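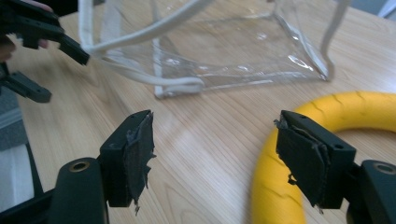 Release readiness check: Altano order service

Environment: Gatley staging cluster
Build under review: release candidate 4
Check run: Tuesday, started 9 a.m.
Result: Held. Two items open, see end.

Marks used: OK, Fix, N/A. A Fix marked "blocking" has to be closed before the build goes to production.

1. Source and build

1.1 Release branch cut from main and locked. OK
1.2 Build runs from a clean checkout with no local files. OK
Comment: First attempt failed on the build agent with a full disk. Old build folders were removed and the second attempt passed. The cleanup job is supposed to run every night and its log stops in March.
1.3 Compiler warnings reviewed. OK
Comment: 20 warnings, all in the generated client code. Same set as the last release.
1.4 Version number matches in the package file, the tag and the health endpoint. Fix
Comment: Health endpoint still reports candidate 3. The value is typed in by hand in the config file. Read it from the package file at build time.

2. Dependencies

2.1 Lock file committed. OK
2.2 Known vulnerability scan run against the lock file. Fix, blocking
Comment: One high finding in the XML parser. We only parse files from the Abou Jaoude warehouse feed, but that feed comes in over a public address, so the finding applies. A patched version is out and the upgrade is a minor one. Rerun the feed tests after the change.
2.3 Licenses checked for new packages. OK
2.4 Unused packages removed. Fix
Comment: Both date libraries are still in. Only the reporting module uses the older one. Can wait for the next release.

3. Secrets and access

3.1 No keys or passwords in the repository. OK
3.2 Service account has only the rights it needs. OK
Comment: Write access to the archive bucket was dropped after the last check. Confirmed with a test write, which was refused.
3.3 Keys rotated within the last 70 days. OK
3.4 Former contractor accounts closed. OK
3.5 Admin pages reachable only through the VPN. OK
Comment: Tested from a phone connection and from the VPN. The metrics page was also tried and is closed from outside.

4. Database

4.1 Migrations run forward on a copy of production data. OK
Comment: Finished in over 9 minutes. The new index on the orders table takes most of it. Put this in the maintenance notice so support knows what to expect.
4.2 Migrations run backward on the same copy. Fix, blocking
Comment: The rollback script drops the new column but leaves the trigger behind. Every insert after that fails. Script needs one more statement and a full rerun, forward and back.
4.3 Backup taken and restored to a spare server. OK
4.4 Connection pool limits match the number of app servers. OK

5. Running service

5.1 Service restarts without dropping open requests. OK
5.2 Timeouts set on all outside calls. OK
Comment: The call to Arum for tax rates had no timeout last time. It now gives up after 4 seconds and uses the stored rate.
5.3 Logs free of customer names, addresses and card data. OK
Comment: Checked at normal and debug levels. Debug prints the full request header, so leave it off in production.
5.4 Alerts fire and reach the on-call phone. OK
5.5 Load test at expected peak. OK
5.6 Feature flags for unfinished work set to off. OK

6. Paperwork

6.1 Release notes written. OK
6.2 Rollback steps in the runbook are current. Fix
Comment: Steps refer to the old server names. Update along with 4.2.
6.3 Support desk told of the date. N/A until blocking items are closed.

Open and blocking: 2.2, 4.2
Open, not blocking: 1.4, 2.4, 6.2

Sections 2 and 4 are to be repeated in full on the next candidate. Section 5 needs repeating only if application code changes.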